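Brindgate College
Introduction to Chance and Prize Games
Handout for Session 2: Raffles and small draws

Purpose of the session

This handout accompanies the second session of the module and should be read before the seminar. It considers how a simple raffle is priced, how a player's chance of winning is worked out, and how the return to players is expressed. Students are expected to know how to write a probability as a fraction and as a decimal.

Chance of winning

In a raffle, every ticket sold has the same chance of being drawn first. The Mirnlow draw, used throughout this handout, sold 1,357 tickets at £1 each and offered a single prize of £529. A player holding one ticket had a chance of 1 in 1,357. A player holding 23 tickets had a chance of 23 in 1,357, or 1 in 59. 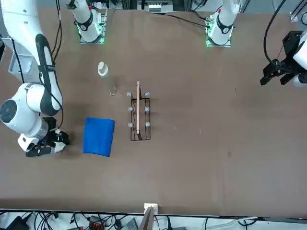 The chance depends on the number of tickets sold and not on the number printed. Unsold tickets must be removed before the draw. Where they are left in, the prize may fall to a ticket that no player holds, and the calculation given in the previous paragraph no longer applies.

Expected value

The expected value of a ticket is the prize multiplied by the chance of winning it. For the Mirnlow draw this is £529 divided by 1,357, or 39p to the nearest penny. The ticket cost £1. The average loss on each ticket was therefore 61p, and the return to players was 39 per cent.

Students often assume that buying more tickets improves the return. It increases the chance of winning, but the average loss rises in the same proportion. A player who bought 23 tickets spent £23 and could expect, on average, £8.97 in return (working with unrounded figures).

Draws with a rollover

In the Esavura draw, a prize that is not claimed is added to the next one. The first prize in such a game may be unchanged for several draws or may grow quickly. Before comparing two draws of this type, note the following.

1. The prize carried forward was paid for by earlier players. It can raise the expected value of a ticket in the present draw.

2. A larger prize usually attracts more players. If winning numbers may be shared, the prize must be divided among all those who chose them.
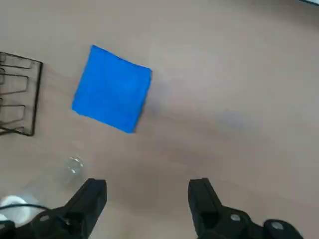 3. Past results have no bearing on the next draw. A number that has not appeared for 123 draws is no more likely to appear than any other.

Work for the seminar

Repeat the Mirnlow calculation for a ticket price of £2, with the same prize and the same number of tickets sold. State the average loss per ticket and the return to players. Show all working and bring a written copy to the seminar. Answers should be rounded only at the final step.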